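Pidska Fingers

Gretumstead, second floor, the room with the bad heating. Bogdan Ursu had the sheet on his knee and a pen that skipped.

"Again," he said.

Nirik fingers first, then the Macedo fingers, then whatever Pidska had mailed over in a padded envelope with no note. Same arm motions, same objects, write down the drops. That was the whole job. I'd told my sister it was robotics and she pictured something taller.

"Nirik slipped," I said.

"Slipped or dropped?"

"What's the diference?"

He looked at me for a while. "Dropped is on the floor."

So, slipped. He wrote it down. The customer wanted a pick by November and Bogdan wanted it sooner, becuase he had already made up his mind and needed the numbers to catch up with him. He liked the Macedo. Softer, slower to close. It felt like shaking hands with somebody's aunt. The Nirik closed hard and let you know about it, all the way up the wrist.

I liked the Nirik. Hadn't said so. 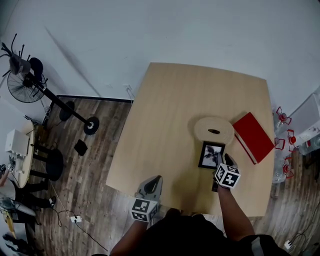 "You're twisting," he said.

"I'm not twisting."

"The elbow. Run 1804, you twisted. Run it over."

Ran it over. Kept the elbow in. My hands had started doing it at home too — pinching at the butter dish, thumb and two fingers, wait, squeeze, lift. Seven weeks of that. You forget you own the other fingers.

Thin things were the worst. Flat on a table, no lip, nothing to get under. You come in low and slide and hope. The Macedo bent and skated off. The Nirik bit.

"Huh," said Bogdan.

Pen skipping. He scratched it on his shoe, tried again.

"Two out of two," I said. "Macedo got nothing on the flat stuff. Put that down."

"I'm putting it down."

"You're not writing."

"I'm thinking about how to write it." He turned the sheet over, turned it back. Down the hall a door banged and the radiator started knocking, late as always. "They'll ask why I told them Macedo."

"You told them?"

Nothing. Then, quiet — "In an email. Short one."

I opened my hands, let the springs go slack, shook out my wrists.

"Pidska set next," he said. "Maybe it's terrible."

"Maybe."

He tore open the envelope.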